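Chapter 6
Looking After the Cell

I put off writing this chapter because upkeep is the part of the job I used to skip (and I paid for it, more than once!). My first months with the Tilell cell went into teaching moves. I could spend a whole afternoon getting a gripper to take an ear of corn the way I wanted, and then I'd shut down and go home without so much as wiping a finger.

So let's start with the fingers. Park the arm, press the stop, and look at the screw heads on the finger mounts. Mark each one with a dab of paint pen across the head and onto the mount – when the two halves of the mark don't line up, that screw has turned. I check mine every 1,000 cycles, and every morning if we're handling food.
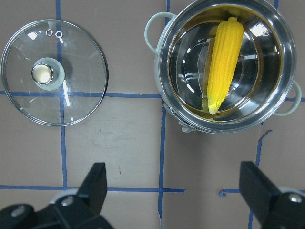

Next comes the tape. I love a taped grid, it's cheap and anyone can lay one, but the ends tear and lift, and a torn end will fool you about where a cell stops. Peel the whole strip and lay a new one. Patching only gives you two bad ends! Give yourself 30 minutes for a full table, and do the long lines first.

Cables I check by hand, with the arm powered down. Run your fingers along every loop from the base out to the wrist and feel for flat spots or stiff ones. Our old Basix arm went 4,000 hours on one wrist cable, and I got lazy, and then one July it quit in the middle of a run.

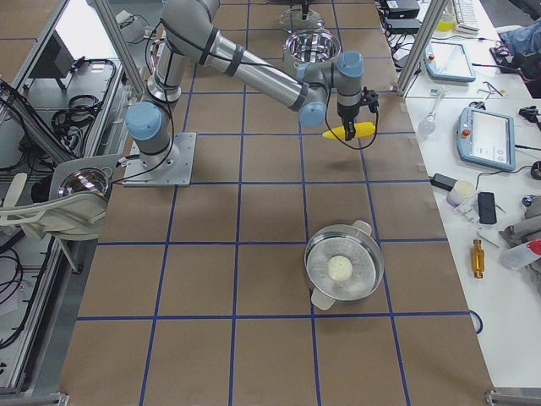 Judel, July

We moved the cell over to the new room this month, and I've kept my notes from the first week pretty much as I wrote them. Base bolts first, before anything else gets switched on. I went around them twice with the Hagedorn wrench, crossing from corner to corner, and two of them took another quarter turn. Then I re-taught the home position, slow speed, one hand on the pendant the whole time.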